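20th June

Long session on the two-arm cell. Started with the left shoulder, which had been sagging a few millimeters whenever the forearm went past horizontal. Checked the servo first, found nothing, and then noticed that the mounting plate could be rocked by hand. Two of the screws into the front rail had backed out. Pulled the plate, cleaned the threads, put it back with threadlocker and left it for an hour before loading it. The sag is gone. I should have looked at the plate before I opened the servo case.

Used the hour on the cables. The right one had been rubbing on the elbow housing at full extension. I gave it more slack on the outside of the joint and moved the lower tie down. It now clears through the whole sweep, slow and fast. The left one had enough slack already and I did not touch it.

Homing next. Both arms now home to the Mazurek offsets I wrote down in May, except for wrist roll on the right, which comes up 2 degrees out every time. Consistent error, so I corrected it in the table and did not look for the cause. Saved the old table under a different name.

The Gellis driver board on the right is still the weak point. It dropped off the bus twice before lunch. The log gives the same code for both, 1426, and the manual from Altholm lists that as "supply event" with no further text. I put the meter on the rail and watched it while both elbows lifted together. It dips, but not far enough to explain a reset. Added a capacitor across the input and ran the lift again for half an hour with no dropouts. That proves little. Left it fitted.

Then the two-arm hold. The idea is plain enough: both grippers close on one soft item from opposite sides, and the controller keeps the distance between them fixed while the pair moves. With a rigid block this worked weeks ago. Soft things are harder, as neither gripper gets a clean contact signal and each one keeps closing until it reaches its current limit. With the limits as they were, the left arm won and pushed the right one back along its own forearm line.

Changed three settings. Lowered the close current on both sides. Put a 2000 ms wait between first contact and the start of any joint move, so that the material can settle. Made the right arm follow the left with a soft gain on the axis between the grippers, and stiff on the other two. The wait is longer than it needs to be and I will cut it down once the rest is stable. 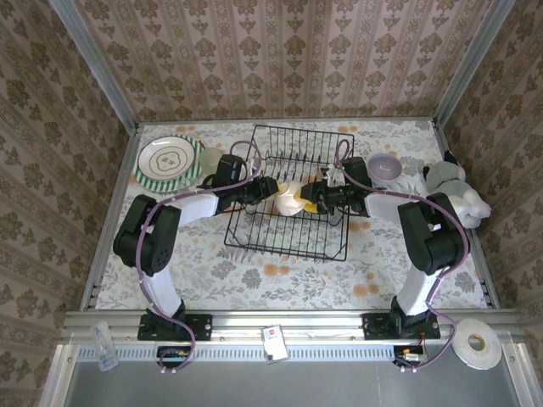
The remaining trouble is in the release. If both grippers open at the same instant, the item goes wherever the last bit of uneven force sends it. Opening the right one first and holding the left for a moment looks better on paper. I have written the sequence but not run it.

The wire rack is a good target for this. It sits at a slight angle to the rail, and I have decided to leave it so, because I do not want the placing routine to depend on the rack being square. The prongs toward the rear are a nuisance for low approaches. Set the minimum height over the rack higher than the prongs and made it a hard limit, separate from the path planner.

Sent the log and the bus traces to the Flavville workshop list, with a question about the supply event. Somebody there has the same board.

To do: run the staggered release at low speed. Shorten the wait. Order a spare Gellis board in any case. Check the torque on the right plate as well, given what the left one was doing. Label both connectors under the rail before I swap them by mistake.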